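Re: [ulloa-anglers] trout stocking and the new limits
April 2021
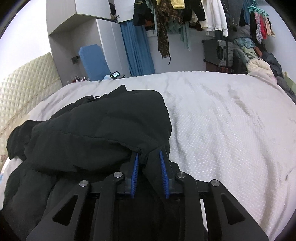

Black puffer jacket on the bed

Theerawat, quick answer, on my way out. Stocking is still on at Flatden Pond, 464 rainbows this time. Upper creek gets none. Daily limit drops to two, and its artificial lures only above the bridge. Boat ramp closed til the gravel is in.

Permits: 20 bucks at Sondelow Bait, cash or check. Aldana has the forms.

Will send the map tonite if I can find it.

Sorin

> On the list, Theerawat Thaweesak wrote:
> Is the pond getting fish this spring or not? Heard the creek was
> getting them instead. Also is the limit still five? Bringing my
> nephew, he's never fished, want to get it right.

2 replies | 0 shares
Contact list owner | Back to top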